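# Teaching a robot to tidy up: notes for the Buscombe evening

*(15 minutes, then questions. Water on the left. Don't touch the microphone, it works.)*

Say hello. Say which school. Wait for the cheer from the back row, who are all related to the team.
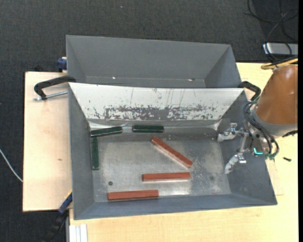
Start with the job, as the rules put it: pick up a block, put it in the other bin, do it again. A toddler can manage this. The toddler will then throw the block at you, but that's outside the scope of the competition.

We signed up in November with nine students, one of whom had come for the biscuits. (She now writes most of our code. Pause here.)

**The two bins**

- Metal, heavy, and clamped together, after a first term in which they wandered off from each other a little every session.
- Metal bins are shiny. We had not thought of shiny as a problem. Camera software has strong feelings about shiny.
- Green blocks and reddish-brown blocks. For a fortnight our program could find one colour beautifully and believed the other was the bottom of the bin.

**Corners**

Slow down for this part, it's the real talk.

A block in the middle of the bin is easy. A block lying flat against the wall is misery, as the fingers need room on both sides and a wall doesn't offer any. Two blocks in the same corner is worse. We spent six weeks on corners. If you asked the team what they learned this year, they'd say "corners" and stare at the carpet.

Three things we tried:

1. Going in at an angle. Good idea, hit the wall.
2. Going in more slowly. Hit the wall more slowly.
3. Nudging the block out first with one finger, then picking it up. This was suggested in week two and ignored until week five, by me.

**The numbers slide**

We logged 4000 attempts. Read that out and let it sink in. Of the last 373, which were all corner blocks, we got 147. The students were thrilled. I was thrilled. Somebody's dad did the sum on his phone and looked less thrilled, so be ready for that.

**Riihimäki**

Keep short. We called our program Vastis, and it went up against a team whose program was called Jidside and who had matching jackets. They beat us. They also lent us a cable, so we can't even be cross.

Mention the coach journey only if there's time. There won't be.

**What the students want me to pass on**

- Write down what you changed. "Made it better" is no help in March.
- One change at a time, even when it's nearly home time.
- Check that the clamps are tight before blaming the code.

Next year's group meets in the same room straight after lessons. No experience needed. There are still biscuits.

Questions. If anyone asks about the jackets, we're looking into it.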